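September 30, 2022
By the home and repair desk

The woman who runs Katgate, a sorting service for other people's odds and ends, has heard most of the objections before. I gave her mine anyway. Why would anybody pay to have a drawer of bits gone through, when the bits could go in the bin?

"Because they won't put them in the bin," she said. "They've had them for years. They've moved house with them."

Her charge is £197 a visit, which struck me as a great deal of money for looking at screws. She didn't argue. She said most people who ring her have already bought the boxes, usually the Plollico ones with the clip lids, and have filled them without sorting anything. "So now it's a mess with a lid on."

We met in her workroom behind the old Guillot showroom, up two flights of stairs that smelled of floor polish. I had brought a margarine tub of my own, half hoping to catch her out. She tipped a little of it on to the table and went quiet, and I admit I enjoyed that.

Her method, if it deserves the word, starts with leaving things alone. She puts out a few at a time and looks at them before deciding anything. I asked whether this was a good use of a paid hour. "You're paying me to be slow," she said. "You've already tried being quick."

She is firm that you should not begin with a label maker. Pludiron, the inventory app she was using when she started in February, let her give every part a number, and she got as far as 1,426 before she stopped. I asked what she had learned from it.

"That I could type," she said. "I never once looked anything up. I went and opened the drawer, same as I'd always done."

I have seen Katgate's leaflet, which promises "a calmer home", and I told her I doubted a calmer home had ever come out of a tub of fixings. She winced a bit. A friend wrote the leaflet – she would have put "a drawer that shuts".

What she does seem to know is when to give up on a thing. Plain hardware stays if the thread is good. Plastic clips and clamps stay only if the owner can say what they hold. Anything that might have come off a circuit board goes in a separate bag, and she won't guess at it. "People want me to tell them it's valuable. I've got no idea. Nor have they."

The white half-ring clamp, with its flat tab at either end, was the piece we disagreed over. I said bin. She said it was half of a pair and I ought to look for the other half first. The metal fitting with the hexagonal nut she would keep without a second thought, and the small dark cylinder was one for the bag.

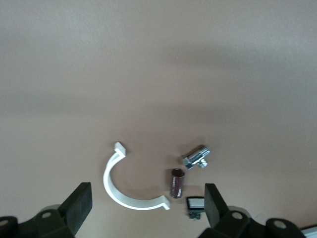
What it costs to keep nothing

I asked whether she had ever told a customer to throw the whole lot away. Twice, she said, and one of them rang a week later wanting a washer.

That sounded a little convenient to me, and I said so. She shrugged. "You can think that. You still brought the tub."

Her longest job ran to 9 visits, for a garage. I worked out the bill on the train home and still think it was too much.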